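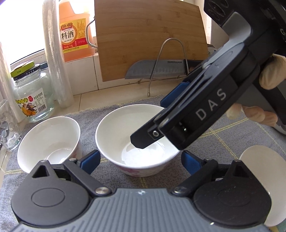

2. What we had to work with

So the whole project is about clearing one table. Forough Bakhtiari and I picked it after a long argument in February, when half the class was already doing recycling. We wanted to know if sorting dishes by shape before you carry them to the sink saves any time over just grabbing whatever is closest.

The dishes are a mix – white bowls with pink flowers on them, an oval dish, and some bigger plates with fruit on the rim. The striped cloth stayed on the table the whole time (I wanted to take it off, Forough said no, and she was right because the noise was awful on our test day in Flinuvville).

3. How it went

We did 60 rounds in all. My sorted rounds added up to 2485 seconds and my grab-anything rounds came to 3837, with the same number of rounds each way, so I was pretty happy! The deep plates go at the bottom of the stack, then the oval one, then the small bowls on top. Arash Safavi kept the times and also made the tea.

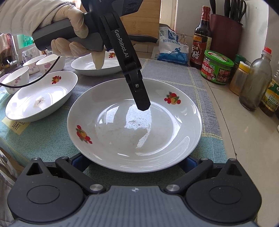
Fig. 2. Plates with the fruit pattern, oval dish and small bowls on the table.

One thing I'd change is the mug. We never decided where it belongs in the order – I took it last, Forough took it first.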